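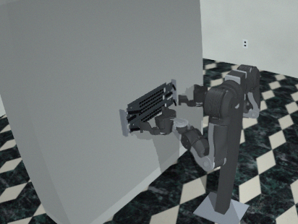
A two-armed robot in a computer-made room, with its grippers near a flat device full of small holes.

How do you teach a robot with your own hands?

When you learned to tie your shoes, maybe somebody held your fingers and moved them for you. Robots can learn in a similar way. It is called learning from demonstration. To demonstrate means to show.

There are two ways to show. In the first way, a person takes the robot's arm and pushes it gently along the path. The robot has sensors in its joints, and a joint is a place where the arm bends, like your elbow. The sensors write down every bend.

In the second way, the person does not touch the robot at all. She holds a controller in each hand. When she moves her left hand, the left arm of the robot moves too. This is called teleoperation. "Tele" is an old Greek word part and it means "far".

The robot in our picture lives only inside a computer. Such a world is called a simulation. It has a floor with a pattern, a wall, even an electrical outlet, but you can not walk in it. If the robot bumps into the cabinet, no metal is bent. You press a button and start again.

Akinyi Sang teaches simulated robots at a small workshop named Grurnik. On her first task she made 29 demonstrations, and 13 of them were bad. "My hands were too fast," she says. "The robot copies everything, also my mistakes." So she deleted the bad ones and practiced moving slowly - like carrying a full bowl of soup.

Why must she show the same thing so many times? Imagine you see only one cat in your life, and it is orange. You could believe that all cats are orange! A robot can make this kind of mistake too. If it sees many demonstrations, each a little different, it can learn what is important and what is not.

Try it at home

Ask a friend to close his eyes. Put a cup on the table and guide his hand to it three times, slowly. Then let him try alone. Now move the cup a little to the side. Does he find it? What would you show him next time?

Words to remember

Gripper - the hand of a robot.
Joint - a place where an arm bends.
Teleoperation - moving a robot from a distance.
Simulation - a pretend world inside a computer.

Written by Gladys Kirui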